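Progress report: humanoid unit at the Gerkcombe site
Period covered: February to date
Prepared by: Hannelore Lammers
Date: 5 October 2024

1. Status

The unit is in service on the cabinet retrieval task. Work this period went into the right arm, the cable run at the right wrist, and a new calibration routine for both hands. Two of the three items carried over from the last report are closed. The third, the replacement of the left hip encoder, is waiting on parts from Vikeo.

The unit logged 172 hours of powered operation. Unplanned downtime was 14 hours, most of it in one block when the right elbow joint reported a temperature fault and would not clear. The fault was traced to a connector that had backed out of its housing. The connector was reseated and a retaining clip fitted. The same clip has been fitted on the left side.

2. Right wrist cable

The cable at the right wrist leaves the arm and loops back to the forearm outside the shell. In open space this causes no trouble. In a cabinet the loop can rest on a shelf board while the hand is raised, and the arm then drags it along the board during withdrawal. Wear was found on the jacket at the first inspection. The cable was replaced and the loop shortened as far as full wrist rotation allows.

A further reduction needs an internal route through the forearm. Plillanbridge has quoted for the machined part, and the quote is attached to the budget sheet. Until a decision is made the cable is checked by hand at the start of each shift and changed at the first sign of cuts.
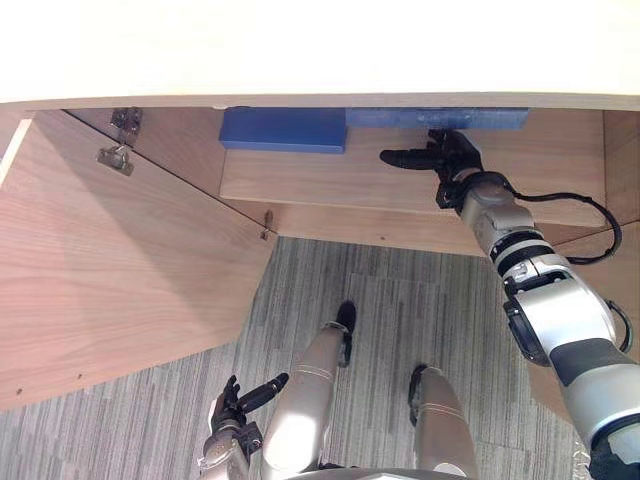 Reach under the desk remains the limiting case. The desk surface sits close above the cabinet opening, so the elbow has to stay out to the right while the forearm comes up at a diagonal. The planner was producing paths that brought the elbow too near the side panel. A keep-out zone of 5 cm has been added along that panel, and the stance was moved back to suit. The left arm is parked low at the side for the whole motion – this keeps it clear of the open door.

3. Hand calibration

The earlier routine calibrated each finger against its end stop only. Drift in the long fingers was not picked up until a grasp failed. The Esfahani routine, adopted in this period, adds a contact check against a fixed gauge block and stores the offset for each joint. It takes 14 minutes for both hands and is run at the start of the week and after any finger is changed.

One fingertip pad on the right hand was replaced. Spare pads are down to a single set and a reorder is in the request below.

4. Open items

Left hip encoder: part on order, fitting planned on arrival. The unit is restricted to slow walking until then.

Foot soles: no action needed. Grip on the carpet tile is acceptable.

Cabinet doors: door position is still entered by the operator before each run. Automatic detection has been moved to the next period.

5. Requests

Approval of the Plillanbridge quote for the forearm part. Release of funds for finger pads and two spare wrist cables. The overall budget line is unchanged, and both requests can be met from the maintenance reserve.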